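Wanted: two or three people to help me finish a fruit-sorting robot at my kitchen table

I've been building this thing on and off for longer than I'd like to admit, and I've reached the point where I need more hands.
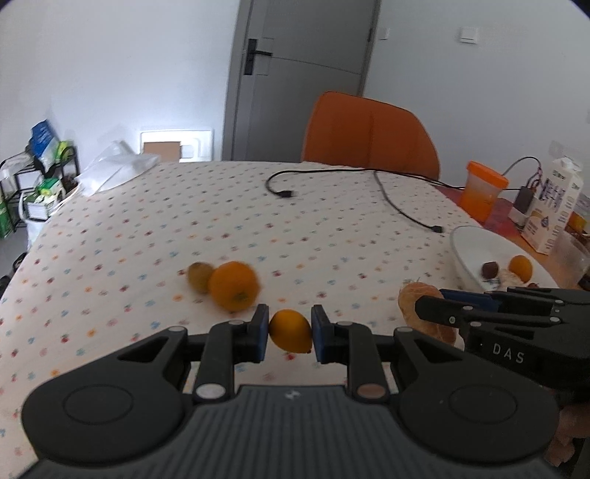 So, a bit about what I'm after. The project is called Okska. It's a small robot arm that I want to be able to pick up soft, awkward food – citrus mostly, for now – and put it where it belongs without squashing it. The arm itself is sitting in pieces in the shared workshop on the ground floor of my building, which we all call Navickas after the tailor's shop that used to be there. The part I'm working on upstairs is the teaching part. You hold a gripper in your hand, you do the job yourself, and the recordings go into the training software so the arm has something to learn from.

I can do this alone, and I have been, but everything I record looks like me. I always pick up from the same side, I always squeeze a little too early, and I've got fairly big hands. When I tested the first version of the model, the arm had picked up all of my bad habits and none of anyone else's good ones. I need people who move differently. Left-handed people, please, please write to me! Same goes if you have small hands, or if you're just slow and careful by nature (I'm not).

What you'd be doing

Mostly, moving fruit. We start with whole fruit, big and small, then go on to peeled fruit, which is a lot harder than it sounds. A whole orange forgives you. A peeled mandarin doesn't, and the tiny fruits like to shoot out from between the fingertips if you don't catch them square on. Later on I'd like to do containers and lids, but I'm still fighting with the grip pads for that.

A session is 2 hours, with a break in the middle for coffee and whatever fruit is still fit to eat. You'd do short runs, a minute or so each, and then I check the recording and we reset the table. Resetting takes up more of the evening than you'd think. Some runs get thrown out and that's fine, it's usually my software dropping out and nothing you did. I'm hoping to get 800 good runs altogether before I retrain, which is why I'm asking for help and not just doing it over a long weekend like I originally planned.

If you're more of a tinkerer, there's a second job going. I need somebody down in the workshop who likes fiddly mechanical stuff – the arm's wrist joint has play in it, the wiring needs tidying up, and my mounting plate is off by a hair, so one bolt won't seat. I've drilled it twice. I'd rather somebody with more patience did the third one. You'd have the bench, the drill press and the good lamp, and I'd be upstairs and out of your way if you like working that way.

Who I'm looking for

You don't need any experience with robots for the fruit runs. You do need to be okay doing the same thing over and over, and okay with me saying "could you do that one again a bit slower" more often than is polite. Please be able to sit or stand at a table comfortably for a while (either works, I swap between the two myself). If you have a citrus allergy this is really not the project for you, sorry.

For the workshop job, it would help if you've used a drill press and can crimp a connector. If you also know your way around motor controllers I'll be delighted, but I'm not holding out for it.

I'm looking for people who can come to 3 sessions at least. The first one is always half wasted on getting the feel of the grippers, and it's a shame to stop right when your hands have figured it out.

What you get

I can pay $50 a session, in cash or by transfer, the same for either job. It comes out of a small hobby grant from Somness, the makers' club I belong to, so it won't stretch any further than that, but it's there and you'll get it the same evening. I also cook. Nothing fancy, soup or noodles usually, and I'll ask beforehand what you don't eat.

The recordings are of hands and table and whatever's behind the table, which is my apartment. If your face or voice ends up in one, I'll cut that bit or delete the run, whichever you prefer. The files stay on my own drive and get used for Okska. If I ever want to share them with other builders, I'll ask you first, and no is a perfectly good answer.

When and where

Sessions start in September, evenings from 6:30 p.m. The building is on Skemavero Street, a short walk from the tram. I'm two floors up and there's no elevator, but the workshop is step-free from the yard, so if stairs are a problem tell me and I'll move the recording setup down there. It's a folding table and a bag of oranges, so it's no big deal.

How to get in touch

Leave a note in the Okska box by the workshop door, or reply through the contact form on this page. Tell me which job you're interested in, which hand you write with, and which evenings are no good for you. No resume, please. If you've built something yourself, even something that never worked, I'd love to see a photo of it.

I'll get back to everybody, though it may take me a few days if I'm in the middle of another fight with the grip pads.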